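Jedgate notebook, pushing bench, Prurnisby
June 14, 2018

Started with a coffee and a good long look at what the tracker had been up to, and I'm glad I did before setting the arm going again. The log now holds 1910 pushes, counting the February ones we nearly threw away. I was all for throwing them away myself, so I owe an apology to whoever talked me out of it (you know who you are, and I'll bring muffins).

For anyone picking this up cold: we want the model to take the block positions and a planned push, and tell us where everything ends up. Up to now it has been trained on whatever the colour tracker says before and after each push. That works very nicely when the blocks are spread out. When they're bunched up it goes a bit silly, and I've been blaming the model for a good while when I should have been looking at the labels.

So this morning I went through 100 pushes by hand, picked at random by Prolow from the ones that begin with blocks touching. I drew the outlines myself and compared them to the tracker's. It took most of the morning and my eyes are not what they were. The trouble falls into two heaps. The bigger heap is two pieces of one colour sitting close together, where the tracker draws a single lumpy blob and puts its centre somewhere in the gap. The smaller heap is the arm getting in the way. If the tool is hanging in front of a piece, the tracker only finds the part that shows, and the centre slides off to one side. The model then dutifully learns that the block moved when all that happened is that the arm did. Poor thing, it was doing what we asked.

I tried two fixes after lunch.

First, carrying shapes forward. Each piece gets its outline from the last moment it was seen clearly on its own, and after that we fit the known outline to the blob instead of asking the blob for a new one. Blobs that are too big for one piece get two outlines fitted at once. This is slower, but we aren't in any hurry between pushes, and I'd sooner wait a moment than feed the model nonsense.

Second, looking twice. The arm pauses, we take the positions, it shifts sideways well clear of the wood, and we take them again. Any piece that disagrees between the two looks gets the second reading and a flag in the log. I kept the height of the tool the same for both, as the Tsuji controller gives a little bob whenever it changes height and I didn't want to be chasing that as well.

Retrained on the cleaned-up set with everything else left alone (same seed, same split, and yes, I checked the split this time). On the 45 held-out pushes that start with blocks in contact, the typical error in the final position came down by around 20 percent. On the spread-out ones there was no change that I'd care to defend, and that suits me, as those labels were fine to begin with. I'd like to see it repeat on another seed before I get properly excited, but I did a small dance at the bench all the same.

Things I'm less pleased with. Rotation is still poor. The cylinders don't care, bless them, but the star pieces do, and a star turned by one point's worth looks just the same to the outline fit. The model hears that it has hardly turned at all. I don't think the fix is hard, we only need to follow the turn through the push and not just compare the two ends, but that means keeping the in-between pictures, and Prolow drops those unless you tell it otherwise. I've changed the setting. Please don't change it back, even if the disk grumbles!

Also, the wood. Pushes that run along the grain seem to carry a touch further than ones across it. I haven't tested this properly and it may be my imagination, so I'm only writing it down so that it's written down. If somebody has a spare hour, the same push in both directions with one lone cylinder would settle it.

Left to do: second seed, in-between pictures, then the two-look routine built into the collection script so it stops being me pressing a key.

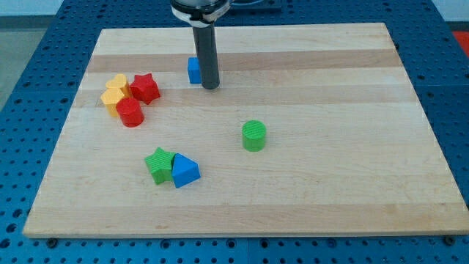 Ingrid Pellow
Research Technician, Jedgate bench

Added before going home: the start layout is a good mean one for the new labels. The yellow heart and the other yellow piece are in with the red star and the red cylinder, the green star is up against the blue triangle, and the blue cube is partly behind the tool from the camera's side. The green cylinder is off by itself, so use that one as the sanity check. If its position comes out wrong, stop and check the calibration before blaming anything I did today. Please leave the pieces as they are until the first look is saved.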